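Teaching a Two-Handed Robot to Take Out the Trash, One Small Hesitation at a Time

Festville — Anyone who has ever fought with a trash bag that clings to itself, or reached into a bin with one hand while holding the lid and the bag and half a sandwich with the other, will have some sympathy for the robots at the Ruver lab this spring. They have been learning to do just that (minus the sandwich), and the people teaching them have come away with a result that has been making the rounds of the local research community since April.

The project is called Staniforth, after the street the lab used to be on, and it is concerned with what happens in the moment before a robot touches something. Most robots that learn by copying people are shown a job many times over, with a person steering the arms from a distance, and the recordings are then used to train a program that picks the next movement from what the cameras see. That works nicely for boxes and cups. It works a good deal less nicely for bags, wrappers and crumpled paper, which never look the same twice and which have a way of sliding off at the last second.

What the Ruver group noticed, going back over their own recordings, was that the people doing the steering nearly always paused before a difficult grab. The hand would come down over the spot, fingers open, and wait there for a beat while the person made up their mind. In the usual way of preparing such recordings those pauses get trimmed out as dead time — the arms aren't moving, so there seems to be nothing to learn — and the group had been trimming them like everybody else. 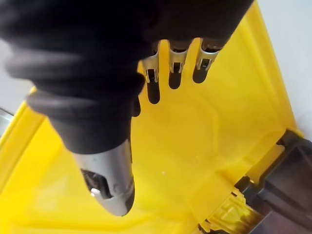
So they put the pauses back in, and then went a step further and gave them a label of their own. The program is now trained to predict two things at each moment: where the hands should go next, and whether a person would be holding still and looking. When it decides that a look is called for, the hand hovers, the camera near the wrist gets a bigger say than the one at the head, and the next stretch of movement is planned again from that closer view. The group calls this a held look, and they are quite fond of the phrase.

It sounds like a very small change, and in lines of code it was one. The difference it made was a pleasant surprise to everybody, including a couple of people on the team who had argued fairly hard against spending the time on it. Over a set of 80 trials with office trash, the version with held looks finished the whole job in 42 of them. The version trained on the same recordings with the pauses trimmed, given 80 trials of its own, finished 17. A trial counted as finished only if the robot got the piece of trash it was after and didn't need a person to step in at any point along the way, which is a strict way of keeping score and one the group has stuck with through all its earlier work.

Those numbers still leave plenty of room for improvement, and the write-up spends a good number of pages on the trials that went wrong. Thin plastic film caused the most trouble by a long way. The fingers would close on a fold that seemed solid enough, and then the fold would open up and let go. Very small pieces were the next worst, especially when they lay deep in a bin where the light was poor and one dark thing looked much like another. There were also trials where the robot simply looked for too long, hovering again and again over the same spot like somebody choosing from a dessert cart, until the clock ran out. The team has since put a limit on how many held looks can come one after another, and the limit is set at 2 for the time being.

Using both hands brought its own lessons. Early on, the group had assumed that each arm could be taught more or less separately, with one minding the bag and the other doing the reaching, and that the two halves would fit together well enough once they were run at the same time. They didn't fit together very well at all. The holding arm would drift while the other was busy, and by the time the reaching hand came up again the bag was somewhere else, or had sagged, or was bunched up against the side of the bin. Training both arms together helped a lot, and so did letting a held look by one hand slow down the other, so that the two of them settle at the same moment the way a person's hands tend to do.

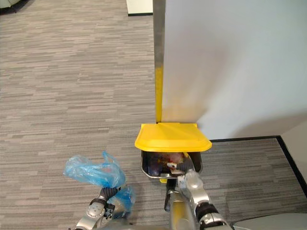 One hand holds the blue bag while the other reaches into the bin during the Staniforth work.

The bins, by the way, are ordinary ones, and that was a deliberate choice. The lab's first round of work on sorting was done on a bench with clean plastic blocks, and the results were lovely, and then very little of it carried over when the robot was asked to deal with real trash down at floor level. Reaching down and into something is a different business from reaching across a table. The arms get in the way of the head camera, the sides of the bin throw shadows, and there is far less room to come in at an angle. Much of the extra value of the wrist view, the group now thinks, comes from just this sort of spot, where the robot's own arms block what it most needs to see.

Brastano, the firm that runs office cleaning for several buildings on the Festville side of the river, has been following the work and lent the group some helpful advice on how bins get emptied in practice (quickly, mostly, and with a good shake of the bag first). There is no product planned and no agreement to make one, and both sides have been careful to say so. A robot that completes a little over half its jobs is a fine thing in a lab, and rather less fine at ten in the evening with three floors still to go.

For now the group wants to find out whether the same trick helps with other fiddly chores. Folding laundry is on the list, along with unpacking grocery bags, and one part of the team is keen to try loading a dishwasher, although the rest would like to see the film problem sorted out first. They are also going back through older recordings from earlier projects to see how many pauses were thrown away, which is slow going and has turned into something of a rainy-afternoon job around the lab.

The recordings used in the trash trials, pauses and all, will be shared with other research groups once the labels have been checked over a second time. Ruver is also planning an open afternoon for Festville residents, with the robot running and people from the team on hand to answer questions, and details will be posted at the lab's front entrance and on the town notice page when the room has been booked.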